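Filed under: Home & Living > Opinion
14 comments | Share this

In praise of the silly little basket

I own 2 good bowls, both gifts, both heavy, and I never reach for either of them. What I reach for is plastic and orange and full of holes, and I want to stick up for it!

My friend Dinesh Agarwal thinks a container should disappear. His shelves are all plain lidded boxes (he buys them from Damasceno, 20 at a time) and you couldn't find a rubber band in there without a map. I love him dearly, but what's the fun in a box you can't see into? An open basket shows you the keys, the tape, the stamps you swore you were out of. It gets picked up and carried from room to room. Mine has been doing that for 15 years.

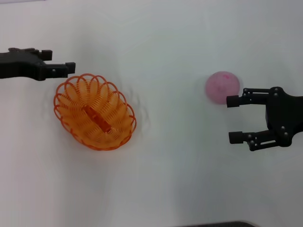 Orange loops all the way around, and a pink ball for company.

Look at that rim, all scallops! Somebody sat down and decided a cheap oval basket ought to have an edge like a doily, and I'd like to shake that person's hand. Light comes through the sides and turns them peachy. On a white table it's the cheeriest thing going, and it's shallow, so small stuff can't sink to the bottom and get forgotten.

Color matters more than we admit, too. We've all been sold beige for so long that a bright orange anything feels like a dare. Put one by the front door for 30 days and see if you don't start dropping your keys in it just to have a reason to walk past.

Tags: baskets, plastic, clutter, color
Shares: 30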